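Week 3 handout: House rules for hand-held gripper collection
Drulevdale campus, robotics practice stream. Notes by Kastriot Papadopoulos
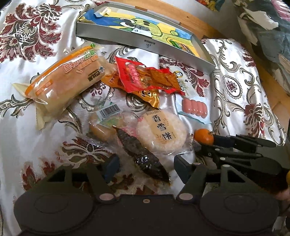

Fig. 1. Packaged food on a bedspread, gripper in the foreground.

Read these before you book a kit. The Zuteo rules run to 58 pages and you are welcome to them. What follows is the part that gets marked.

1. Surfaces. A patterned bedspread is allowed. So is anything else people own. Record the surface in the log under its everyday name; "textile substrate" loses you a mark and some of my goodwill.

2. Clear wrap. Bread bags, sausage packs and wrapped pastries all have a see-through layer with food behind it. Label the item by its contents and tick "wrapped". Last year's class managed 77 entries reading "plastic", a fine description of the modern world and useless to the Salimo group.

3. Foreign-language labels. Copy the characters if you can read them off the pack, as with 香雪饼 on the round pastry. Don't guess a translation. Leave the field blank and someone who knows will fill it in.

4. Grip force. Foil packets forgive you. Flaky pastry doesn't, and a mandarin has its limits. Start at the lowest setting on the Stöckli chart and work up.

5. Bystander items. Kids' drawings, folded blankets and the like stay where they are unless the householder moves them. Check drawings for names before upload.

6. Hands. Your own hand may show on the handle. Keep the other one out of the workspace.

7. Food. Eating the objects ends the session. Each session is worth 100 points, and no biscuit is.

For the tute: bring one rule you'd strike out and be ready to defend the colour-coding in Appendix B, as I no longer can.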